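Support > Murkance Tabletop Kit > Set-up Guide > Section 2: Preparing the work area

We use cookies to remember your language and region. Accept | Manage settings

2.4 Laying out the sorting exercise

The exercise is supplied with the Cano arm and may be run once calibration (Section 2.3) has been completed.

1. Place the arm on a level table and connect the supply lead. Keep the lead clear of the arm's path.
2. Set the pan within reach of the gripper. Metal pans of 16 cm or more are suitable.
3. Lay the toy vegetables on the table beside the pan, with space for the gripper to close on each one.
4. Bring the tracked carrier to the far side of the pan and place the bowls on top of it. The carrier must be switched off at this stage.
5. Open the Chiriac control program, select Sort, and press Start.

CAUTION: Keep hands and sleeves away from the gripper while the status light is on.
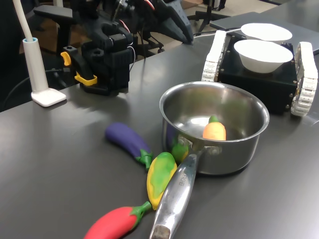

Photo: Murkance Support, Flenport

The item in the pan may be left there for the first run, and the arm will treat it as already sorted. Shiny surfaces can affect detection under strong overhead light. If error 27 is shown, dim the room lighting and repeat step 5.

NOTE: Bowls should be empty before the carrier is moved.

Comments (3)

tabletop_tess: Error 27 went away once I closed the blinds. Thanks.

gwm1940: Does step 4 apply to the older carrier as well?

pellow: @gwm1940 Yes, mine is the old one and the layout is the same.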